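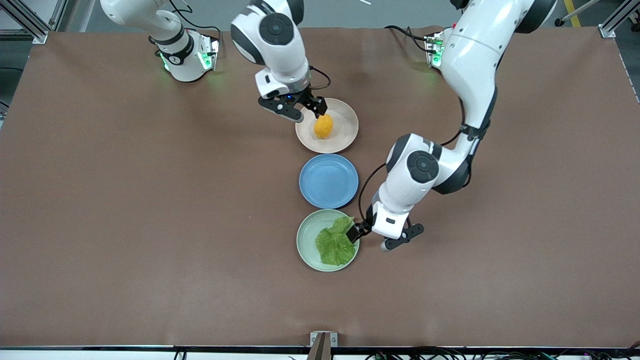 About Us | Our Story

Hi, and welcome to Clotham! I started this little cooking school in my own kitchen with 2 students, one good knife and a stack of library books (some of them very overdue). We've since moved into the old shoe store on Segura Street, and I still can't believe how much space we have – there's even a real pantry!

I teach plain, everyday home cooking: soups, salads, roast chicken, the kind of bread you can start after work. Most people who sign up tell me they can't cook at all, and I love those classes best.
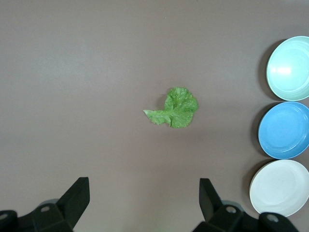 We run 67 classes a year, days and evenings, and the knife skills one always fills up first. If you're over in Durnum, the number 9 bus stops right by our door. Our next beginners' course starts in October, and you don't need to bring a thing except an apron – or borrow one of mine, they're all a bit stained anyway!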